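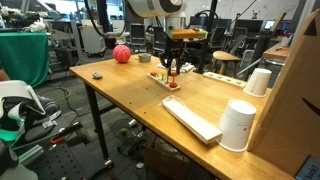
Sorting is the first real math most children do, and they do it long before they can count! Give a three-year-old a mixed pile of things and within a minute there are groups, and the groups have rules, even if the child can't say them yet. Color usually wins. On a peg board like this one, the red caps get called "the same" well before anyone remarks that both the caps and the pale pegs belong on the board. Shape comes next — a ball and a roll of tape are both "round" to a young child, and that's a wonderful argument to start.

For week 5, read the Mudgway chapter and watch 2 children sort the same objects. Write down their words exactly, even the odd ones. Then ask each child to sort again a different way and note how long they think first. Bring your notes to Salamatu Nnaji's section in November.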